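Brallerik Grasp Planner: progress report to Londale
June 2, 2025

Work this period went on the garment planner. The edge detector now runs on the gripper's own view, and the old depth filter has been removed. We replayed 100 folding recordings through the new code. It proposed a usable pinch point in 63, against 55 with the previous version. Dark cloth remains the weak spot: folds in plain black fabric give the detector little to work with.

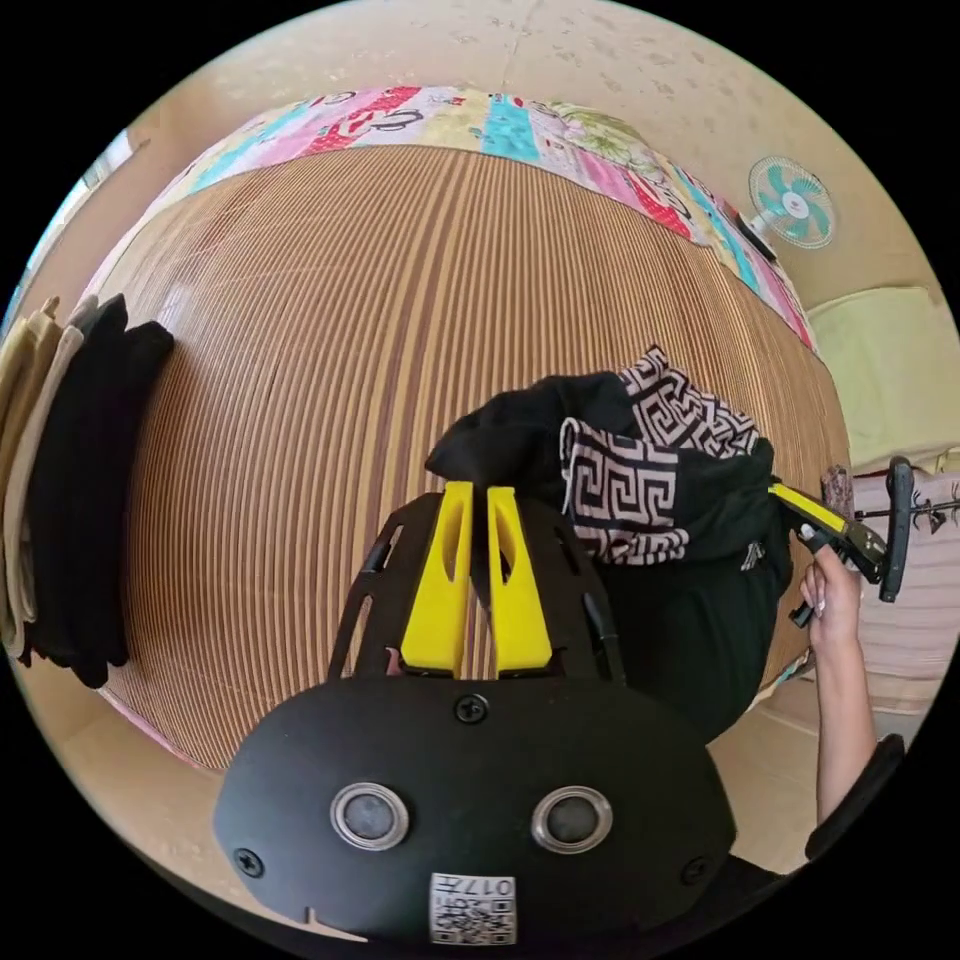 Patterned cloth is easier, and we will use it to tune the thresholds first. The Cirnden log viewer is finished apart from export. There are 22 open tickets, mostly timing faults between the two grippers. The two-handed planner is due in August.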